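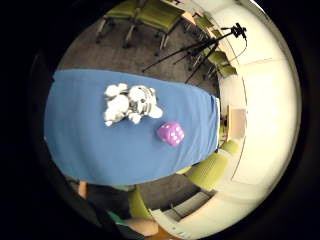 Storing plush toys and foam dice in one fabric bin, and keeping a table cloth flat
Posted in Storage and Tidying by felport_room2
798 views

We use a shared room at Felport for table games with small children. The kit is a foam die, a few plush toys (zebras, mostly) and an open fabric bin that lives at one end of the table. The table is covered with a blue cloth. At the end of each session everything goes in the bin and the bin goes on a shelf.

I have three problems.

First, the foam die is acquiring flat spots. It goes in first because it is the largest item, and the toys go on top. After a week on the shelf one face is slightly concave and the die then favours that face when rolled.

Second, the bin walls sag. It is a rectangular fabric one, open at the top, with a handle at the short end. When it is carried by that handle the whole thing folds in the middle and tips the contents towards the other end.

Third, the cloth will not stay flat. It bunches near the front corners and the die does not roll true over a fold. I have tried a heavier cloth and it made no difference.

The room has to be left clear, with the chairs back against the wall, so I can't leave anything set up. Budget is small. I would prefer changes to the way we pack over buying new containers.

Clundent
Accepted answer

Dealing with these in order.

Flat spots. Polyurethane foam takes a compression set if it is held under load for long enough, and warmth makes it worse. The load needn't be large. If the die is wedged between two walls of the bin it is also being squeezed from the sides, which you may not notice because the fabric gives. Pack the plush toys as the bottom layer, lying on their sides with the legs alternating, and put the die on top with nothing over it. Do not stack another bin on that one.

To recover the existing face, leave the die out of the bin with the concave side up, away from radiators. Light compression usually comes out by itself in a day or two. You can help it by squeezing the opposite pair of faces gently and releasing, 10 times or so, to draw air back into the cells. If the dent is still there after a week it is permanent and the die should be kept for games where fairness does not matter.
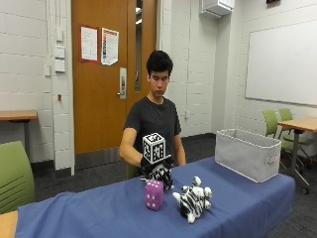

Sagging. Most bins of this type rely on a loose board in the base and thinner board in the walls. Check that the base board is present, because it often gets lifted out with the contents and then lost. If it is missing, cut a replacement from 3 mm hardboard, 5 mm smaller than the base in each direction, and round the corners so that they don't wear through the seams. For the walls, corrugated plastic sheet is better than cardboard. Two pieces on the long sides are enough. Slot them between the fabric and the contents and hold them at the top edge with two stitches each.

A short-end handle is for pulling the bin off a shelf. It is not meant to take the full load at one end. Carry the bin with both hands under the base.

The cloth. Extra weight does not cure bunching. Bunching comes from the cloth sliding on a smooth top, and a heavier cloth has more overhang pulling at the edges. You need friction underneath and even tension at the edges. Lay a piece of open-weave non-slip matting on the bare table, set 100 mm in from each edge. Put the cloth over it, pull from the centre outwards and clip at the long sides. Steel spring clips hold better than plastic ones, but check the thickness of the table top before buying. Storing the cloth rolled on a cardboard tube removes the fold lines, and those probably account for part of your problem with the die.

Buschmann_B

Agree with most of that. I'd skip the plastic sheet. We put it in two of our bins and the top edges were sharp enough to scratch. Sewing a length of flat elastic round the rim did nearly as much.

Also wash the toys. Pillowcase, 28 degrees if your machine offers it, otherwise the cold setting, low spin. Read the label first. They must be dry all the way through before they go in the bin or the lot will smell. Press the thickest part of the body against a paper tissue and see whether it marks.

urkik

Just get a plastic crate with a lid.

Comment from felport_room2

The base board was missing. I have cut a new one and the bin now carries level. Matting ordered. A lidded crate was tried before and the small children could not open it, and being able to drop the toys in from above is most of the game.
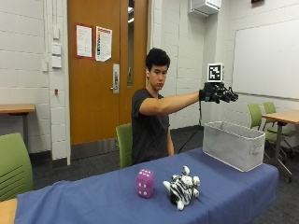
Should the bin stay on the table while the cloth is being pulled tight, or go on afterwards?

Put it on afterwards. A bin standing on the cloth pins that end, so the slack collects between the bin and wherever you are pulling from. Fit the clips, smooth the surface with the flat of the hand towards the open end, then set the bin down with its long side parallel to the table edge. If it has to be moved during a session, lift it clear and don't slide it.

Clundent

Same advice here. I would add that if the matting arrives creased from the roll, leave it flat on the floor overnight. A crease in the matting shows through the cloth and will turn the die in the same way as a fold.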